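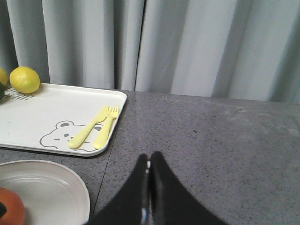

Grey pleated curtain behind a speckled worktop

Pleat (curtains)

A pleat is a fold of cloth held in place at the top of a curtain so that the rest hangs in even waves. I've been sewing them for years and I still get the names muddled, so this entry in my little household encyclopedia is as much for me as for you!

Types

Pencil pleats are the ones most of us grew up with. You sew a tape along the top, pull the cords, and the cloth bunches up into narrow folds (tie the cords off, don't cut them, or you'll never get the thing flat for washing). Pinch pleats are stitched by hand in twos or threes and look smarter, though they eat up an evening. Goblet pleats are rounder and want stuffing with a bit of wadding. Box pleats lie flat against the heading and I love them on short curtains, even if they don't pull back very neatly.

Fullness

This is the word for how much wider the cloth is than the track. Double is the usual amount for pencil pleats. So for a track of 1000 mm you'd want 2000 mm of cloth, plus the side hems. My first pair, made for the back kitchen in Moncombe, had barely any fullness at all and hung like two tea towels. Heavier cloth can get away with less, thin cloth looks mean without more.

Where two curtains meet

Pairs tend to leave a gap down the middle. An overlap arm on the track sorts it out, or you can sew a small weight into each leading corner. I've done both and prefer the arm.

Local names

In Prindamdale the older sewing ladies called pencil pleats "rushes", and a curtain with too little cloth in it was "hungry". I've never heard either word over in Hulley, only nine miles away, where they just say gathers. If you know of others, do write in, I'm collecting them.

Care

Take the hooks out before washing (I lost a good one down the machine in July and it rattled for weeks). Hang the curtains back up slightly damp, run your fingers down each fold and tie them loosely with strips of old sheet for a couple of days.

See also: Heading tape; Hem; Lining; Valance

Last changed 7 January 2021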